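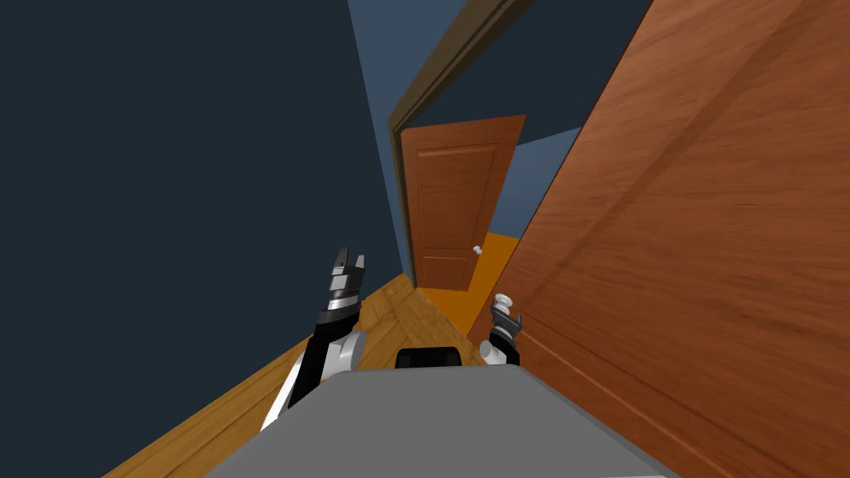 27 Nov 2023. Door task, Oltus sim, reading back through the overnight evals.

I still don't believe the number. The new checkpoint opens the door far more often than the old one, and the write-up draft already calls this "generalization to unseen hallways." What I want to know is whether the policy looks at the door at all or has memorized a reach from the start pose. The layout gives it plenty of help. There is one closed door straight ahead at the end of the corridor, the knob is a white ball on reddish wood, and the walls are plain paint with no texture. A color threshold would find that knob. So a good score in this hallway tells me the arm can get to a white dot, and I would have guessed that before we spent the compute.

Maricica Coman disagrees. Her argument is that the base start is jittered, so a memorized reach would miss. Fair, but I went and looked at the jitter config and it is tiny. Yaw barely moves. I asked her to rerun with the range opened up and she said sure, after the Brerkura demo. Writing it down so we don't both forget.

Other thing that bothers me is how we score a grasp. The success flag goes up when both fingers report contact and the knob link is inside the gripper volume. It says nothing about whether the hinge moves. We are counting "has the knob" and the draft says "opens the door." Those need to be two columns.

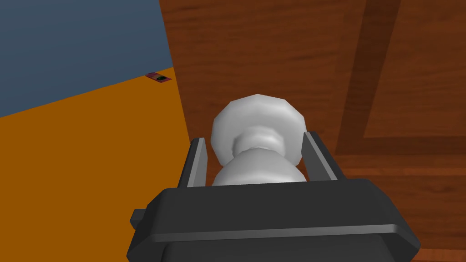 I went through the contact logs by hand for the first batch and the flag is noisy even on its own terms. Contact drops out for a step or two and comes back, and the script takes the max over the episode, so a single touch counts the same as a steady hold. Changed it locally to need a sustained hold. Have not pushed, because it breaks comparison with the Hameo baseline, which was scored the old way. Either we rescore both or we leave both alone. I vote rescore.

Totals under the old scoring: 789 episodes, 18 thrown out for sim crashes. I don't love the 18. If the crashes cluster when the arm is jammed against something, we are throwing away failures and calling it cleanup. Need to pull the last state before each crash and check.

Also looked at the arm that isn't doing the work. The policy outputs actions for both, but only one has any reason to move in this task. The idle one drifts. In the torso view you can see how little room there is on the right.

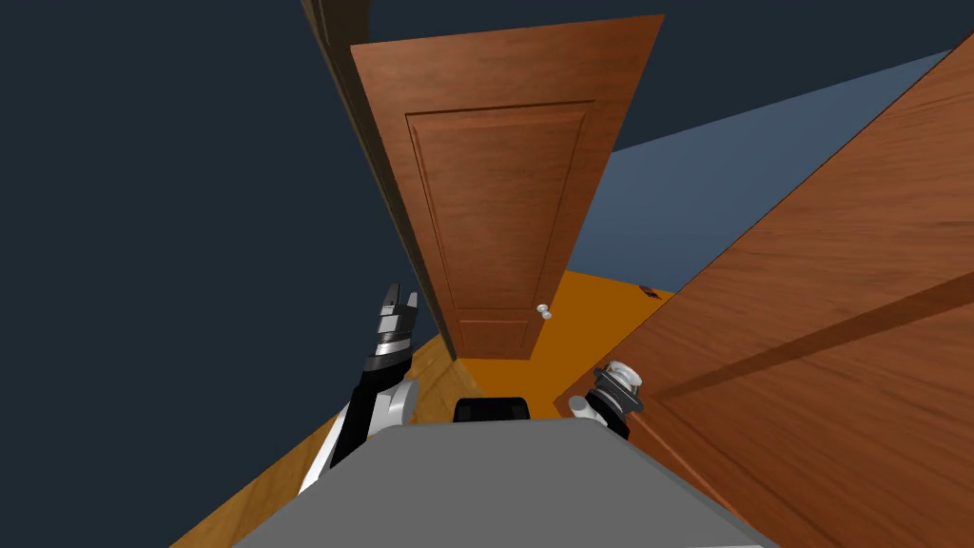 Torso view. Right gripper low, close in against the big wooden panel.

If that gripper catches on the panel the base can get pushed, and then the other arm is reaching from a pose that was never commanded. Could be harmless. Could also be where a chunk of our variance comes from. Cheap test: freeze the right arm at its home pose and run the same seeds. If the score doesn't change I will drop it.

Wrist cameras next. Unnithan's claim (his note from the planning doc) is that the wrist view is what makes the policy robust, because it gets a close look at the knob late in the reach. Maybe. But a wrist camera only helps when it is pointed at something useful, and I pulled frames where it has almost nothing to work with. 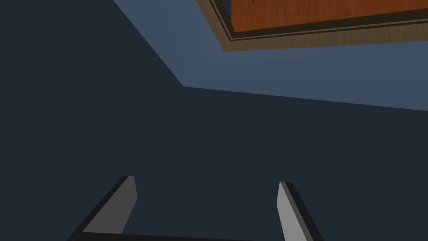
Wrist view, fingers open. Mostly flat navy, woodwork only in the upper right corner.

I can't see how anyone localizes a knob from that, network or human. So early in the reach the torso camera has to be doing the job, or else it's the memorized trajectory again. Ablation to settle it: blank the wrist input for the first half of the episode, then for the second half. Two runs, same seeds. If blanking the second half hurts and the first doesn't, Unnithan is right and I'll say so in the draft.

To do, before anything goes out in December:
- wider yaw jitter (Maricica)
- split grasp and hinge into separate columns
- last state for the 18 crashes
- right arm frozen, same seeds
- wrist blanking, 2 runs
- recolor the knob to match the door. Should have been first on this list.

Until then please don't quote the headline figure in slides. I took it out of the draft abstract and left a comment where it was.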